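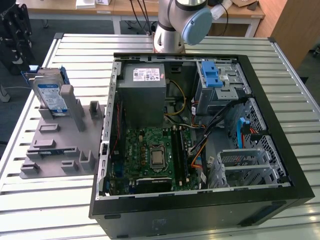 Wouldn't it be quicker to just write the moves out in code, one reply to my last thread asked, seeing as a computer case is the same every time?

Fair question, so a longer answer. Thread.

1/ A computer case is the same every time on paper. On the bench the cables are the problem. They lie where the last person left them, and a power lead that sat flat in the morning is over the drive bay by the afternoon. I can write out where a screw hole is. I can't write out where a bundle of wires will be.

2/ So on Kesodik we show it. I sit at the remote control (a Flurkitz rig, two handles and a foot pedal), move the handles, and the arm copies me. Everything it does gets recorded along with what the cameras see. One recording is one demonstration.

3/ We have 360 demonstrations so far for the desktop job. I did most of them. My shoulders know it.

4/ We also tried taking hold of the arm and moving it by hand. For big moves that's easier. You just pull it where you want it. For anything inside the case it was poor — my own forearm kept getting between the wrist camera and the part, so the recordings were full of sleeve.

5/ Now we do the rough path by hand when we set up a new task, and every recorded run by remote control. It took us until January to settle on that and I'd have saved time by settling sooner.

6/ Setup for anyone copying us. Case on its side, panel off, open side up. Parts tray to the left of it. The tray is printed, with slots and posts so that a hard drive can stand upright and the fingers can get at it from above. Khamphan drew the first version of the tray for us and we've been changing it ever since.

7/ Drives lying flat were a bad idea. You end up trying to get a finger under one, it slides, you chase it across the table, and then you've recorded a demonstration of chasing a drive. The arm will learn that just as willingly as the thing you meant.

8/ Which brings me to bad runs. Early on I kept every run where the part ended up in the right place, however messy. I went back and threw out 21 of them. If I stopped in mid-air to think, the arm learned to stop in mid-air. It would hang over the case for a few seconds and then carry on.

9/ What I do now is rehearse the move once with the recording off, then do it straight through. If I hesitate, I bin it and start again. No rescuing.

Home Explore Messages Lists Profile More

10/ Small mistakes with a clean recovery are worth keeping, though. Say the fingers touch the edge of the bay, I back off, line up again and go in. The arm is going to touch that edge sooner or later and it needs to have seen what to do next. Hesitating and recovering look alike on a timer. They don't look alike when you watch them back.

11/ Most of what I go by while driving is the wrist view. The fixed camera tells me where the arm is over the table, and once the fingers are inside the metalwork I stop looking at it.

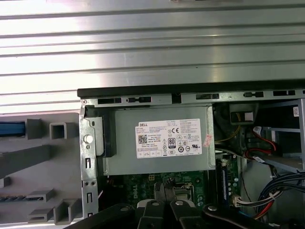

12/ Depth is the hard bit. There's no feel through the handles on our rig, so the only sign you've reached a part is that it moves a little. I learned to come in slowly, look for the shadow under the fingers, and stop short before closing. New people always close too early.

13/ Shiny metal doesn't help. Bare panels throw the ceiling lights back at the camera and the picture goes pale in patches. We turned off the lamp nearest the bench and that did more good than a week of fiddling with camera settings.

14/ Cables again. My rule is that the fingers go round a bundle and never through it. It costs a few seconds a run. Before I had the rule I hooked a lead on the way out and dragged the whole case across the slats with it.

15/ People also ask how many demonstrations is enough. I don't have a number. The Rindville lot got a simpler job, one block into one slot, going on 11. Putting a drive into a bay took us far more than that, and it still misses when the case is turned from where we usually put it.

16/ That last one is my fault. I always set the case down square to the table without thinking. From next week I'm shifting it a bit before every run.

17/ A session is 8 runs, then a break. After that I get sloppy and it shows in the recordings. I used to push on until lunch and most of what I threw out came from the end of the morning.

18/ Back to the reply. For the screws, yes, we may well end up writing the moves out. They stay put. For anything with a wire near it I'd sooner be on the handles.

19/ Tray files will go up once I've fixed the front tabs, which are too thin and snap. Questions about the pedal setup, ask under this post.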